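Progress report, travel support line — the period up to the end of July

We have now finished the preparation part of the trip, and the route is fixed. I will fly to Tosavance, stay there for 20 nights, and then continue by bus to Rurton, where the second half of the travel diary will be written. The total distance on the ground is 1,061 kilometers.

The visa for the first country is approved. For the second one I must apply at the border, and I keep up to 100 dollars of the grant in cash for this fee. 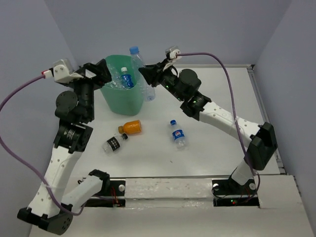 *Two robotic arms at the white table.*

Bookings: the guesthouse in Tosavance is paid in full. The bus company, Mridha, accepts reservations only four weeks before departure, so this cost is still open in the budget. I have asked them by email for a written price and I wait for the answer.
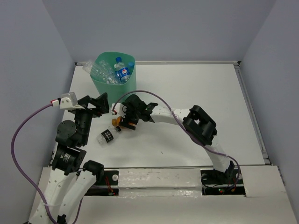
Travel insurance was bought from Skinus. It was 41 dollars more than we planned — the cheaper policy did not cover the mountain section. I moved this amount from the line for printed maps, and the total budget stays the same.

Still to do before departure: second vaccination, copies of all documents, and the packing list. I ask for your agreement to send the next report from Rurton, when I have a stable internet connection.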